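Course handout, unit 7: Perception and control for basket handling

This unit covers the software between the cameras and the arm. You will work with two views, one from the wrist and one fixed beside the table, and write a grasp planner that uses both. The code base is Drovix, the same as in the last unit.

1. Wrist view

The wrist view moves with the gripper, so its background changes all the time. Cables, bright patches and large blurred surfaces can all get into it. Mask out the finger first, then run the segmenter. If a pale surface covers most of the view, the depth estimate is poor — return "no target" and wait for the next reading.

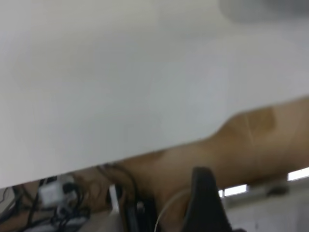

2. Fixed view

Rim detection runs on the fixed view. With nested baskets there are two rims, and color is the easiest way to split them. Fit a rectangle to each rim and keep the upper one as the target. For a wall grasp, plan one finger inside the wall and the other outside, and approach from above.
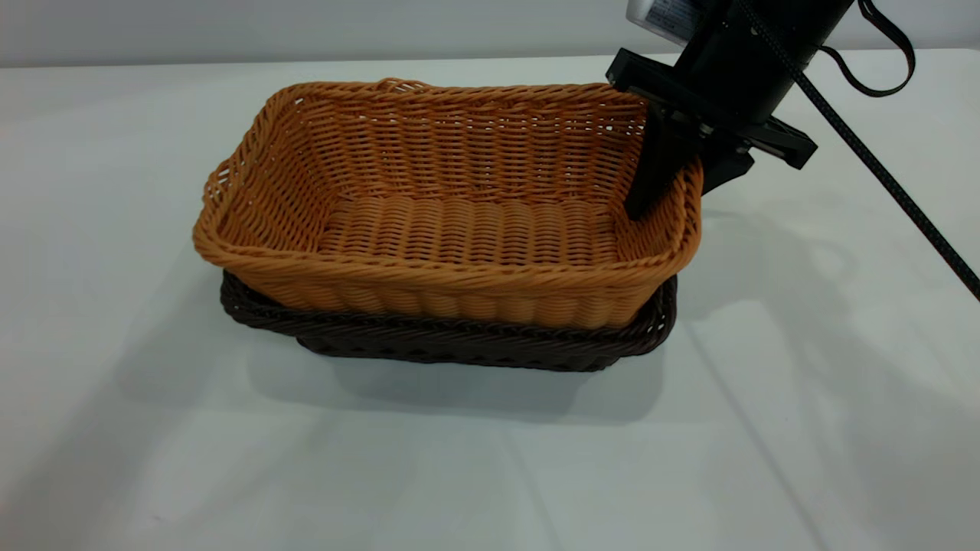 3. Tasks

a. Run the rim fitter on log 2259 and plot both rectangles.
b. Write the check that rejects a grasp if both fingers land on the same side of the wall.
c. Limit closing speed to 52 percent and repeat the plan 100 times in Stusness. Report the failures by cause.

Hand in code and plots by the end of January. Questions go to Hermine Hauser.

Comments (3)

taipe_lab: Is the finger mask in the repo or do we make our own?

H. Hauser: Make your own, a fixed polygon is fine.

mk: Task b fails for me when the wall is tilted. Using the wall normal fixed it.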